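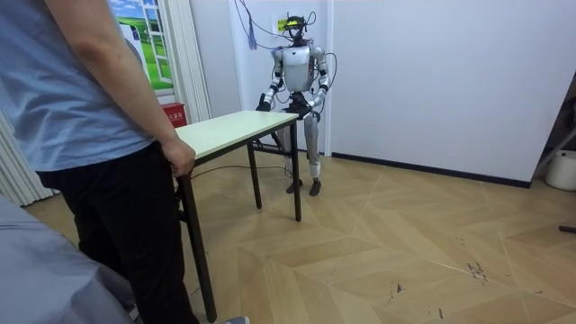
# Prekonar: things people keep asking me

I make Prekonar on my own, in the evenings mostly, and my inbox fills up with the same handful of questions every time there's an update. So I've put the answers in one place. If yours isn't covered, the address is on the About screen in the app and I do read everything (slowly).

## What does it do?

It plays music files that are already on your phone or tablet. You copy your albums over, Prekonar sorts them out, and you press play. It doesn't stream anything and there's no shop in it.

## Is it really free?

The player is, yes, and it'll stay that way. Neta, the add-on that keeps your playlists matched up between two devices, is a one-off payment. You get 7 days to try it first, and if you don't buy it then it simply switches itself off. Your playlists stay put on both devices, they just stop talking to each other.

## I've paid for Neta but it's asking me to pay again. Help!

Nine times out of ten you're signed in to the store with a different account from the one you bought it with. Check that first, then go to Settings > Neta > Restore and give it a minute. If that doesn't do it, send me the receipt and I'll sort you out with a code.

## Why are my albums split into pieces?

Oh, this one. It's nearly always the album artist tag. If you've got a compilation with 22 different singers on it and that tag is blank, Prekonar thinks you own 22 very short albums. Fill in the album artist on your computer ("Various" is fine), copy the files across again and do a rescan. There's also a "Group by folder" switch under Library, and it's what I use for my own old CD rips, as I can't face retagging them.

## Which file types work?

MP3, AAC, FLAC, Ogg Vorbis and plain old WAV. Anything bought with copy protection on it won't play, I'm afraid, and I can't add that.

## How long should the first scan take?

It depends on your phone and how much cover art is tucked inside the files. My test library has 834 tracks in it and takes around 2 minutes on a fairly elderly handset. If yours has been stuck on the same number for ages, write down which number, close the app and try again. If it stops in the same place, you've probably got a damaged file and I'd love to have a look at it!

## What happened to the Otura skin?

I took it out in version 139 (yes, I number every build, no, there isn't a clever system). It looked lovely but the text was far too small on tablets and I got tired of patching it. I'd like to bring it back once I've redrawn the buttons. October is what I'm hoping for, but please don't hold me to it.

## What's the Khasawneh setting under Sound?

It's the name of the volume levelling, which evens things out so a quiet piano record isn't followed by something that takes your ears off. It's off by default. Turn it off if you listen to whole live albums, as it can make the gaps between songs a bit odd.

## Can I use it in the car?

Over Bluetooth, yes, and the skip buttons on the steering wheel work in most cars I've heard about. Track names sometimes come up as gibberish on older stereos. Switching on "Simple titles" usually fixes it, though you'll lose your accents.

## Do you collect any data?

No. There's no account, no adverts and no tracking. If the app crashes it'll ask whether you'd like to email me a report, and you can read the whole thing before you send it.

## Will there be a desktop version?

Not at the moment. I started one and it ate a whole winter, so it's sitting in a folder until I've got more time.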